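## 4.2 Ringe, Köpfe, Anhänger: der Aufbau des Schlüsselbunds

**Abbildung 3.** Schlüsselbund mit mehreren silbernen Ringen, einem Schlüssel mit dunklem Kopf und einem kleinen grünen Anhänger.
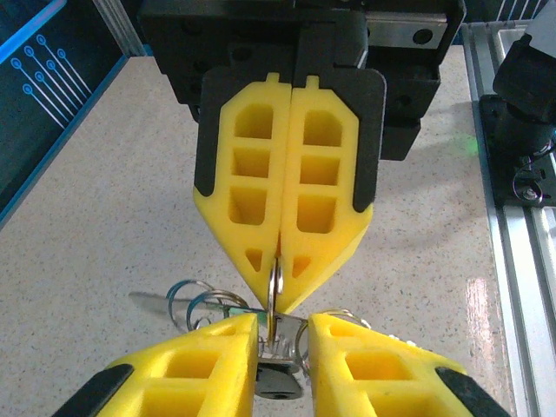
Nach Bohdan Moroz wird in der Literatur zu viel über den Schlüssel und zu wenig über den Ring gesprochen; wer wissen wolle, wie ein Bund benutzt wird, müsse zuerst nachsehen, was woran hängt. Diesem Hinweis sind wir bei der Auswertung gefolgt. Die Erfassungsbögen der ersten Runde enthielten für die Ringe nur ein einziges Feld, das in den meisten Fällen leer blieb. Im August wurde der Bogen geändert, und die bereits erfassten Bunde wurden noch einmal aufgenommen. Der Bestand umfasst jetzt 70 Bunde mit zusammen 364 Schlüsseln aus den drei Häusern der Verwaltung Claltine. Lose Einzelschlüssel und Schlüssel in Kästen sind nicht enthalten.

Unter einem Bund verstehen wir alles, was sich gemeinsam hochheben lässt, wenn man es an einer beliebigen Stelle fasst. Die Definition ist grob, hat sich aber gegenüber der früheren (»alle Schlüssel an einem Ring«) bewährt. Viele Bunde bestehen aus mehreren Ringen, die ineinander greifen, und es ist oft nicht zu entscheiden, welcher davon der Hauptring sein soll. In Abbildung 3 etwa kommen ein dünner Ring und größere, gewundene Spaltringe zusammen. Solche Verbindungen führen wir als verkettete Bunde. Ihnen stehen die einfachen Bunde gegenüber, bei denen alle Teile auf demselben Ring sitzen.

Verkettete Bunde entstehen nach Auskunft der Befragten meist durch Zuwachs. Ein neuer Schlüssel wird mit dem Ring übergeben, an dem er in der Verwaltung hing, und dieser Ring wird in den vorhandenen eingehängt. Das Umhängen einzelner Schlüssel gilt als lästig. Genannt wurden abgebrochene Fingernägel und Ringe, die sich nach mehrmaligem Aufbiegen nicht mehr ganz schließen. Eine Mieterin im Haus Medina gab an, sie habe fast 15 Minuten gebraucht, um ihren Kellerschlüssel von einem Ring auf einen anderen zu bringen, und habe danach nie wieder umgehängt. Beim einfachen Bund ist die Reihenfolge der Schlüssel fest, solange der Ring nicht geöffnet wird. Beim verketteten Bund liegt sie nur innerhalb des jeweiligen Rings fest, während die Ringe gegeneinander rutschen und sich verdrehen. Mehrere Befragte berichteten, dass sie zuerst den Ring suchen und dann den Schlüssel.

### Der Kopf als Merkmal

Wo die Reihenfolge nicht hilft, wird der Schlüssel an seinem Kopf erkannt. Dunkle Kunststoffköpfe heben sich vom Metall der übrigen Teile ab und sind auch dann noch zu unterscheiden, wenn der Bart zwischen anderen Schlüsseln verschwindet. In den Gesprächen hieß ein solcher Schlüssel häufig einfach »der Schwarze«, ohne Angabe der Tür. Diese Benennung funktioniert nur, wenn es am Bund keinen zweiten gibt. Kommt einer hinzu, so bleibt der Name beim älteren, und der jüngere erhält einen Zusatz (»der neue Schwarze«, »der vom Fahrradraum«). Die Zusätze werden beibehalten, auch wenn der neue Schlüssel längst nicht mehr neu ist.

Schlüssel mit blankem Metallkopf wurden dagegen nach der Form benannt, also rund oder eckig, oder gar nicht. Bei ihnen ist das Probieren am Schloss der übliche Weg. Dass der Kopf auch über den Tastsinn erkannt wird, gaben vor allem Personen an, die abends heimkommen und deren Eingang schlecht beleuchtet ist. Kunststoff fasst sich nach ihrer Aussage anders an als Metall, vor allem im Winter. Wir haben diese Angabe nicht gesondert geprüft.

### Anhänger

Anhänger sind von uns nach ihrer Funktion in beschriftete, farbige und sonstige eingeteilt worden. Die Einteilung ist nicht frei von Überschneidungen. Ein kleiner grüner Anhänger wie in der Abbildung wurde im Bogen zunächst unter »farbig« geführt, unabhängig davon, ob er außerdem eine Aufschrift trägt. Die Firma Nelodix, die für das Haus Hondimia die Schlüsselausgabe übernommen hat, arbeitet mit Farben je Stockwerk. In den beiden anderen Häusern gibt es keine solche Regel. Dort bedeutet eine Farbe das, was die Person am Bund damit verbindet, und zuweilen gar nichts: Der Anhänger war beim Kauf des Rings dabei und ist geblieben.

Für die Suche sind Anhänger zwiespältig. Sie machen den Bund in der Tasche auffindbar und verdecken zugleich die Köpfe, vor allem, wenn sie am selben Ring sitzen wie die oft benutzten Schlüssel. Mehrere Befragte haben den Anhänger deshalb an einen eigenen Ring gehängt, wodurch aus einem einfachen Bund ein verketteter wurde. In der Auswertung zählen wir diese Fälle zu den verketteten Bunden, vermerken aber den Grund, da hier kein Zuwachs an Schlüsseln vorliegt.

Offen bleibt, wie mit Schlüsseln umzugehen ist, deren Tür die Besitzer nicht mehr angeben konnten. Sie wurden mitgezählt, im Bogen jedoch mit einem Fragezeichen versehen. Weggenommen wurden sie während der Erhebung in keinem Fall, auch nicht auf Nachfrage. Die Antworten dazu behandelt Abschnitt 4.3 zusammen mit den Angaben zu Ersatzschlüsseln.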